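There is a particular kind of table that every family seems to own, and it is almost never the good one. Ours is round, it lives in the bay by the windows, and it has carried more orange peel, half-finished desserts and runaway spoons than any dining set I could have bought from Dursun, where I did once spend a whole February afternoon stroking oak.

The good table gets wiped. The round one gets used, and by the end of a weekend it tells you what everybody has been eating, whether they meant to share that or not!
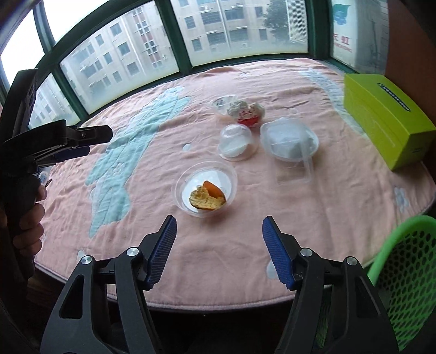
*Page last changed: Saturday, May 14, 2022*

A pink cloth helps enormously, I find. It forgives wrinkles in a way that white linen never will, and one with a cartoon print and a few small flowers makes even a crumpled wrapper look more or less invited. I've owned stiff, serious cloths (one from Umetti cost me more than the chair beside it) and I was forever tugging at the corners.

Then there are the clear containers. I used to throw out every takeout cup and hinged box the minute it was empty, and now I rinse the sturdy ones and keep 19 of them in a drawer, which my sister in Fikbridge considers a sign of something. But a clear bowl is a lovely thing for peel: the color glows through the side, the scraps stay in one spot, and the whole lot goes to the compost in one trip.

Tissues belong on the table too, in a box bright enough to find. Lime green is perfect. So is a plastic basket with big openings, set at the side where you can sweep the odds and ends into it before supper, crumbs excepted, as they will go straight through and onto the floor.

As for the light, pull the table right up to the glass, even if all you look out on is the neighbors' balconies and a gray sky. In Irkau, where I grew up, we did just that, and I still peel my oranges facing the window.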